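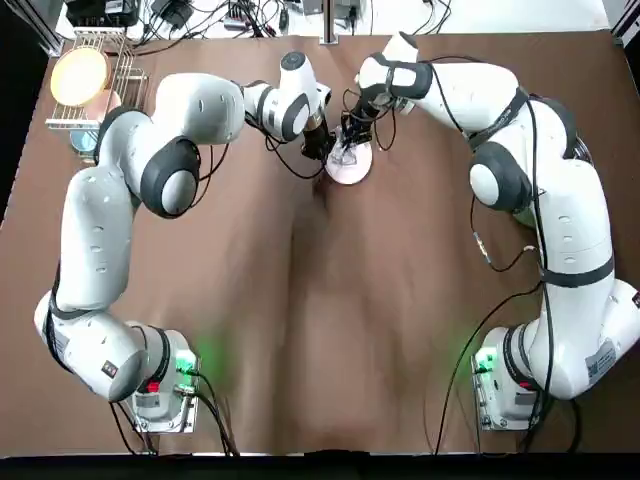
Category: Camera diary

10 March 2018

Spent most of today on the Fleletti. It has been sitting in the drawer since I bought it at the fair in June, and I had told myself I would not start it until the other two were back together, but the shutter on the folding one is waiting for a spring and I had the whole day free.

It is the early version, with the round viewfinder window and no flash socket. Serial number 2527, stamped inside the bottom plate where you only see it when you load film. Pauline Gosling has 308, and hers has a different catch on the back, a sliding one with a knurled button. Mine has a turning key like the later ones. So the change came somewhere between those two numbers. I have written that on the card. I wish more owners would look under the plate and write in, but most of them only send the number on the lens, which doesn't help as the lenses were bought in and numbered by someone else.

The top cover came off with three screws, one of them not original. Underneath there was a lot of brown grease gone hard, mostly around the wind shaft. I cleaned it with lighter fluid and cotton buds and left it to dry over lunch. The rangefinder mirror is in fair condition, a little foxed on one side. I did not touch it. I ruined one in the Ellix two years ago by wiping it with a dry cloth and I still have to squint to use that camera.

The slow speeds were the main trouble. One second would run and then hang before closing, and the half second sometimes did the same. After cleaning the escapement the half second is good and the one second closes every time, though it is long. I timed it against the recording on the laptop and it came out nearer to one and a half. I can live with that. Top speed I can't measure properly with what I have. I will shoot slide film at it and see.

Soup and bread at one. Walked to the post box with the parcel for Rodrigo Valente (the two leather cases and the lens hood) and came home the long way by the canal. Cold, and the towpath was muddy past the second bridge.

Afternoon was the leatherette. The piece on the back had lifted at the corner and somebody had stuck it down with the wrong glue, so there was a hard yellow ridge along the edge. Took an hour to get it off with a wooden stick. The covering is thinner than on the Aebischer and tears if you pull at it, so I went slowly. It is back on now with contact adhesive, under a strip of felt and two heavy books until the morning. There is a small gap by the hinge where it has shrunk. I may fill it with black wax, or leave it.

Florian Widmer rang at four. He has found a dealer's price list with the Fleletti in it, undated, and offered to copy it for me. It lists the camera with a case and without, and a second lens that neither of us has seen. He thinks the lens was announced and never sold. I think a few must have gone out, as Ailbhe Horgan remembers one in a shop window when she was a student, but she says herself she could be mixing it up with something else. He is going to write to Veronika Hollenstein, who knew the importer's family, and ask if any of the order books were kept. I am not very hopeful. Every time one of us asks about order books the answer is that there was a flood, or a move, or a nephew with a skip.

We also talked about the Itville meeting. He wants me to bring the Ellix and say something about the shutter. I said I would bring it but not speak. He said he would put me down for ten minutes. I expect I will end up doing it.

Put a roll through in the evening, an old one with 24 exposures, just to check the wind and the counter. The counter sticks at 20 and then jumps two. The film pulls evenly otherwise and the rewind is smooth. Focus at infinity looks right on the ground glass. At the close end it is out by a hand's width, which may be the mirror or the cam. I will do that next week when I have better light at the window, and I need to order more felt and the small size of screw.

Supper late. Radio for a bit, then bed.

Search this diary
Enter keywords
Go

Recent entries
Waiting for a spring
Two leather cases and a lens hood
The Aebischer gets a new strap lug
Pauline's 308 and the sliding catch
What I brought home from the June fair
Light leaks in the Ellix, part two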